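A Month with the Noment Hand Grippers

16 December 2019 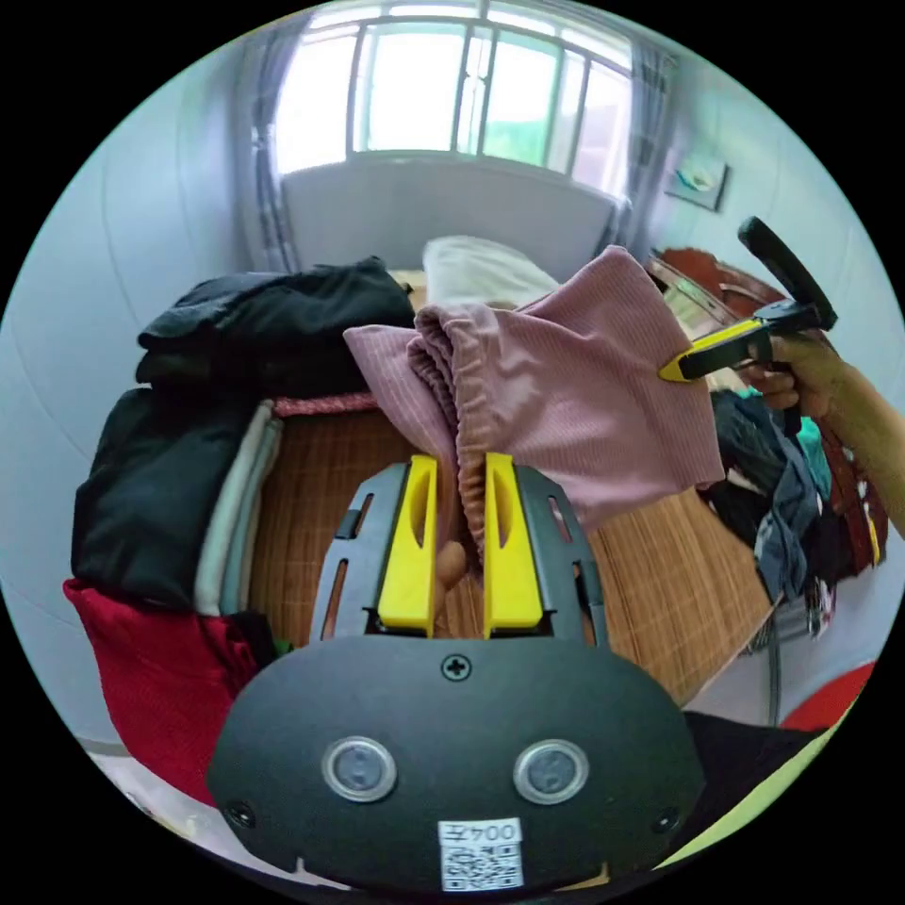

Yellow fingers on a fold of the trousers, second gripper coming in from the right.

I've been meaning to write up the Noment kit since September, when Rahel Eberhard talked me into ordering a pair (she can sell anything, that woman!). You squeeze, the fingers close, and the two lenses on the body record what you did so a robot can learn it later. I've folded over 302 pieces of clothing with mine by now, and the pinch is lovely on ribbed knits, even right where a waistband bunches up. My wrists get tired after 18 minutes or so, and I do wish the handle were a bit slimmer, but I'd still pick these over the Mosholm set I tried before. Next up, towels.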